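Keeping the Things Around a Sink Where You Can Find Them

I have been writing these kitchen and bathroom tips for a good long while now, and most of them come from my own mistakes, or from my mother's. This batch came from a different place altogether. My niece Liya Moges works on a project called Worku, where they teach robot arms to do small household jobs by having people do the jobs first with a gripper held in the hand, over and over, and then training on the recordings. She let me sit in one afternoon in September, and I came home with a page full of notes that had very little to do with robots and a great deal to do with my own messy sink!

The first thing is landing spots. Liya's group compared two ways of recording the same tidying job. In one, people put the soap and the brush back wherever they liked. In the other, every item had a spot it went home to, though the starting places were mixed up each time. They gathered 1,000 recordings in all, and the arm trained on the second kind dropped or knocked over far fewer things. So pick a spot for the brush, and one for the cup, and stick to them for a month — your hands will learn it too.

Second, leave finger room. A gripper is wider than you'd think once it opens, and bottles standing shoulder to shoulder gave it no end of trouble. Mine were just the same, and I was forever toppling the mouthwash to get at the lotion. A gap of roughly two fingers between bottles is plenty, and it makes wiping up easier besides.

Third, tall things to the back or the side, small things where you can see them. Liya says the recordings where a big bottle blocked the view were the ones they most often had to throw away.
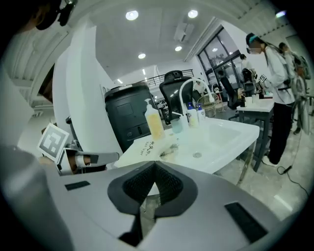 Nermina Atanasov wrote in after I mentioned all this in my newsletter, and she wasn't quite convinced. She felt that fixed spots are fine for a robot but that in a house with 4 children the spots last until breakfast, and she wanted to know if anyone had tested the method with people who don't put things back at all. I passed that along. Liya tells me they did try a small set of 42 recordings with items left any which way at the finish, and the arm came out hesitant, hovering over the basin before it let go of anything.

For Nermina's sort of household I'd suggest a shallow tray by the faucet. Anything on the tray counts as put away, and you can lift the whole lot when it's time to scrub underneath. Rinse the tray when you rinse the brush, and stand the brush bristles up to dry.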